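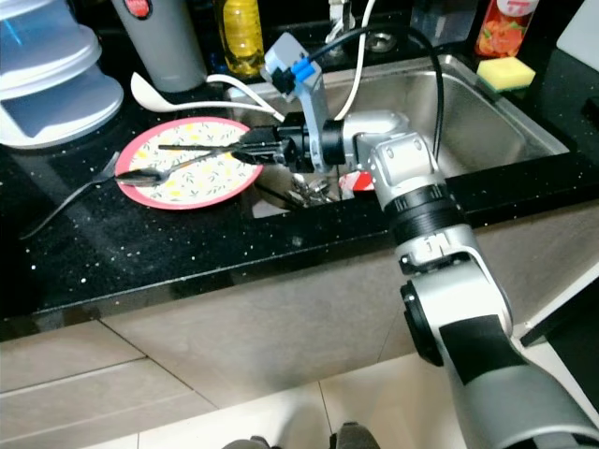

Plate with spoon, fork, ladle, left side of the sink. Tuesday.

Workshop > Notebook > Kitchen corner
April, 9:20 am. Posted by the bench notebook

The Peden sheet says everything next to the sink gets put away by the end of the day. I have my doubts. The pink-rimmed plate was on the counter with the spoon across it, fork beside it, white ladle behind. More utensils in the corner of the basin. Thermos and cooking oil at the back, along with the stacked food container.

Stefanou wants a second rack, budget 136. I don't see what a rack fixes. The first one got used for a week, then people went back to the counter — it's closer. And a black speckled countertop hides crumbs very well, so "looks clean" on the checklist means little to me.

Proposed instead: one tray left of the sink, wiped down daily, about 20 minutes a week in all. Oil moves to the shelf. Try it until the end of the month and write down what's on the counter each morning, before anyone tidies for the sheet.

2 comments | 0 shares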